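Moving Project Teams from Larndale Chat to Betar: Final Report
Tarık Güneş, Canan Güler, Leidy Montoya
October 2024

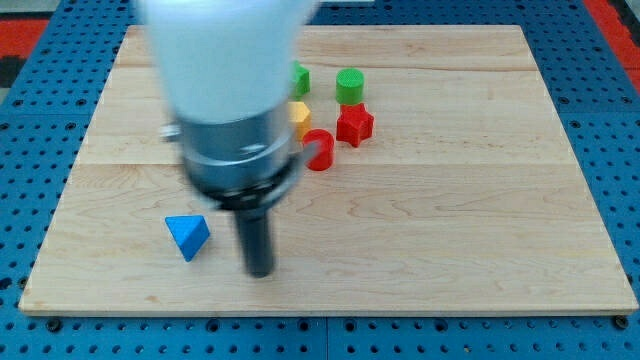 Figure 1. Robot arm over a wooden board on a blue pegboard surface.

1. Background

The department has used Larndale Chat for student project groups for several years. The license ends in February and the department plans to move everyone to Betar, which is already part of the campus office package. Our supervisor, Yichen Luo, asked us to find out what would be lost in the move and how much work it would be for the groups.

2. Method

We exported the message history of 7 project groups with their permission. The export held 583 threads. We wrote a Python script that read the Larndale files and created matching channels and posts in a Betar test account. We also sent a short survey to students in the second and third year and got 105 answers.

3. Results

Plain messages came across without changes. Replies kept their order, but reactions were dropped – Betar has no import field for them. File attachments were harder. Larndale stores them as links that expire, so the script had to download each file first and upload it again under the new channel. Polls did not transfer at all. We saved them as text.

Search was the main complaint in the survey. Students wanted to find old decisions by date, and Betar sorts by relevance unless the setting is changed for each channel. Several answers also mentioned getting the same notice by email and on the phone.

Private groups need an owner in Betar before they can be imported. In 2 of our groups the owner had graduated, and Lucero Salazar at the IT desk had to assign a new one by hand.

4. Recommendations

Groups should name an owner before the move. Attachments should be downloaded while the old license is still active. We suggest that email notices be turned off by default – students can switch them back on in their profile.

The script and the survey questions are in Appendix A. Raw messages are not included for privacy reasons.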